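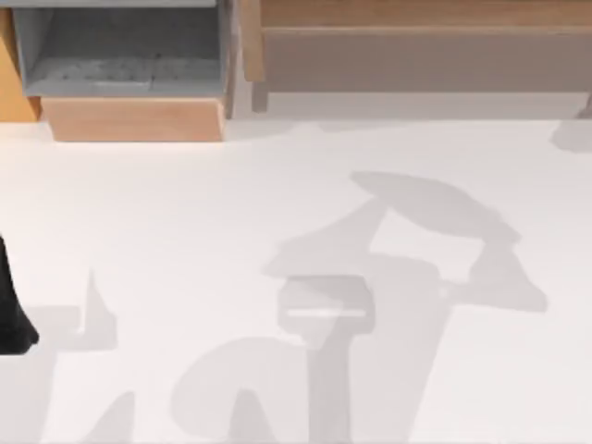 **Lidow shadow ablation** (also *Lidow ablation*, or simply *the Lidow test*) is a method for measuring how far a robot control policy trained in simulation depends on cast shadows to judge the position of its own arms. It was introduced with the Idska simulator, a rendered household environment for two-armed manipulation. The method starts from a plain observation about close camera views, which is that an arm may be better represented by its shadow than by its body: in a typical rendered view, large grey arm shapes lie across a pale surface in front of wooden furniture, while the only piece of robot directly visible is a narrow black part at the left edge. Supporters of the test hold that a policy shown many such views learns to steer by the shadows. How strongly the published results support that claim is disputed.

## Background

Policies that act on camera input need some estimate of where the gripper is in relation to nearby objects. In most systems this comes partly from joint readings and partly from the image. Work on the image side has usually dealt with texture, colour and camera position, each of which can be varied at random during training. Shadows were for a long time treated as part of the general lighting and were varied along with it.

The group at Hegarty that built Idska argued that this lumped together two different things. Changing the brightness of a lamp leaves the outline of a shadow more or less where it was. Moving the lamp shifts the outline, and a policy that had tied its reaching movements to that outline should be thrown off. The argument is reasonable as far as it goes, though it was put forward before there was much evidence that any policy behaved in this way.

## Method

The test is run on a policy that has already been trained. Each trial is repeated under three conditions, with the furniture, the starting pose of the arms and the random seed held the same:

- **Intact:** the scene is rendered with ordinary lighting.
- **Removed:** arm shadows are switched off in the renderer, while the furniture keeps its own.
- **Displaced:** arm shadows are drawn as if the main light had been moved, with no other change to the image.

The score, known as the *shadow gap*, is the success rate in the intact condition minus the success rate in the displaced condition. The removed condition is reported separately and does not enter the score. The original report gives no clear reason for leaving it out, and later users have not always followed the practice.

The standard suite has 96 trials. They are drawn from tasks such as opening a drawer, placing a block on a shelf and reaching towards a large appliance. Joint readings are left available to the policy throughout. This is a weak point in the design, as a policy with good joint readings can ignore the image for much of the movement and will then earn a small gap whatever it has learned about shadows.

## Reported results

The first report found a shadow gap of 18 percentage points for a policy trained under fixed lighting, and a much smaller one for a policy trained with moving lights. The authors took this as evidence that the first policy had learned to use shadows as a position cue.

Other readings are possible. Displacing a shadow also changes how bright the surface is around the gripper, and a policy may simply fail on brightness patterns it has not met before. The removed condition could have helped to separate the two explanations, but its results were given only as a chart without trial counts. The policies were also trained from just two random seeds each, and the spread between seeds was not stated.

## Reflective surfaces

Glossy furniture raises a further problem. A polished panel carries reflections that move when the arm or the light moves, and these can give a policy much the same information as a shadow. The Idska renderer does not displace reflections when it displaces shadows, so in scenes of this kind the two cues end up contradicting each other.

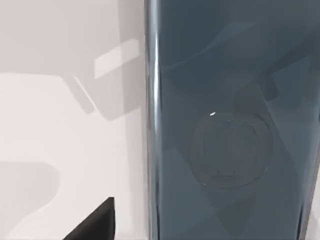
*An Idska scene with a glossy dark panel beside a pale surface. Soft reflections cross the panel, and a gripper finger is visible at the lower left.*

Failures in such scenes cannot safely be put down to shadows alone. The original suite mixed glossy and matt scenes and reported a single figure for both. Roughly a quarter of the trials are thought to have been affected, but the scene list was never published in full and the estimate rests on the example views in the report.

## Replication

Sarkitetti, a firm that makes control software for warehouse arms, ran a version of the test on its own policies. It kept to matt furniture and added a fourth condition in which a grey patch of similar area, but with no arm-like outline, was drawn on the surface. Success fell almost as far with the patch as with the displaced shadow. The firm concluded that most of the gap came from unfamiliar shading. Its policies differed from those at Hegarty in camera layout and training data, however, and the result does not settle the matter for the original ones. 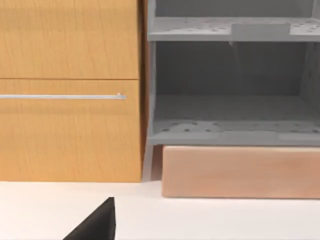 *Furniture in an Idska scene: a wooden cabinet with a slim handle, and a grey shelving unit with perforated shelves. The tip of a gripper finger is in the foreground.*

No matched comparison on physical robots has been published. Removing an arm's shadow in a real room without altering the rest of the lighting is difficult, and the usual substitute – moving a lamp – changes the shadows of the furniture as well.

## Use and criticism

The shadow gap is still quoted in papers on simulated manipulation, often as one line in a table and often without the removed condition. Critics make two main complaints. The name suggests that shadows are removed, when the score depends on moving them. A low gap is also sometimes presented as a sign that a policy will transfer well to real equipment, a claim the original report did not make and the test was not built to check.

Defenders reply that the method is cheap to run and can turn up gross faults in a policy before any hardware is involved. This much is generally accepted. Later releases of Idska include the grey patch as an optional setting, switched off by default.

## See also

- Domain randomisation
- Ablation study
- Sim-to-real transfer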